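Home | Guides | Coach Safety | Contact

Guter incident log -- setting up a club account

1. Sign in at Hellevport. Team code first, then pasword.
2. Add each coach. Limit is 47 per club.
3. Turn on "report a concern". Off by default.

Caution: reports can't be edited once sent.
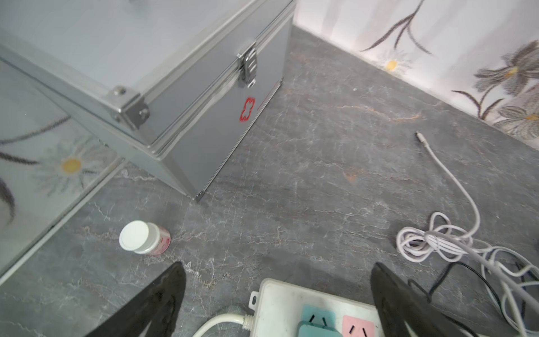
Reports go to the welfare officer, not the head coach. Check the adress twice. Injuries go under Kit instead -- log the first-aid box there, metal one with the red cross and latch on the front, so type "metal case". Save. Error 138, sign in again.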